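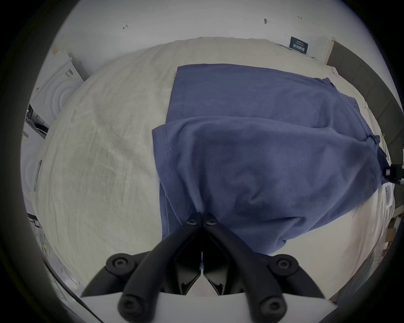
Trollel opens clothing repair and swap counter at Mathur Street, free through May

Last updated 4:40 pm

For immediate release. Trollel, the neighborhood clothing reuse shop, is opening a repair and swap counter at its Mathur Street location. Doors open at 10 am. No sign-up, no fee for the first month.

How it works: bring up to 5 clean items per visit. T-shirts, jeans, kids' clothes, light jackets. Staff check each piece at the counter and it goes to swap, repair or rag. You get a credit for anything that goes on the swap rack. Credits good for 100 days and can be passed to a family member.

Small repairs done while you wait if the line allows. Buttons, hems, split seams. Zippers take longer, usually 4 days, and we will text when its ready. No shoes, no underwear, no pillows please.

"People kept coming in with bags and asking if we could just fix the one thing," said Homa Fallahi, store manager at Trollel. "A shirt with a hole under the arm is still a good shirt. We had the sewing machines in back already, so we moved them up front."

The shop took in around 3000 garments last year, mostly adult tops. Pieces too worn to wear go to Stenano, which cuts them into shop rags for garages and print shops.

Thread and notions for the opening month are donated by Usia Fabrics, two doors down. Usia will also run a beginner mending class in the evenings, seperate registration at their front desk. Bring your own scissors.

Street parking only. Bike rack by the side door. Counter closes half an hour before the shop does, last repairs taken at 5:30 pm.

Press contact: Homa Fallahi, Trollel, Mathur Street. Interviews by phone or at the shop, mornings are best. Spanish and Farsi spoken.

14 shares | 2 comments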